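Search this site Enter keywords Go

Surface Wear on Small Household Plastics
Student project report, Bindu Menon
Supervisor: Engelbert Schwaiger
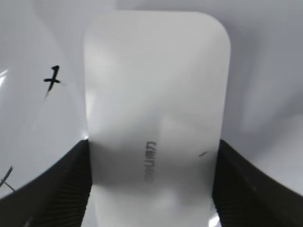
The project looked at how pale, matt plastic casings age in daily use. Marks show early on a light surface, and printed lettering is often the first part to suffer. Four casings were kept in a shared kitchen from September and handled as normal. Each was checked under the same desk lamp, with the lamp set low to one side so that shallow scratches cast a shadow.

Marks were sorted into two groups. Those that came off with a damp cloth were logged as transfer. Those that stayed were logged as scuffs. Over 233 marks were logged, of which 39 were scuffs. Most scuffs were short and lay at an angle to the long side of the casing. Rounded corners wore less than expected.

Lettering was judged by reading distance only. This is a weak method, as it depends on the reader's eyesight and on the lamp. A second reader should be used if the work is repeated. Cleaning fluid was left out of the tests.

Related items
Trillinmont: lid hinges after repeated opening
Skistero: stain removal on white trays
Lorano: shelf edges and paint loss

Contact | Copyright Marti Student Projects | Back to top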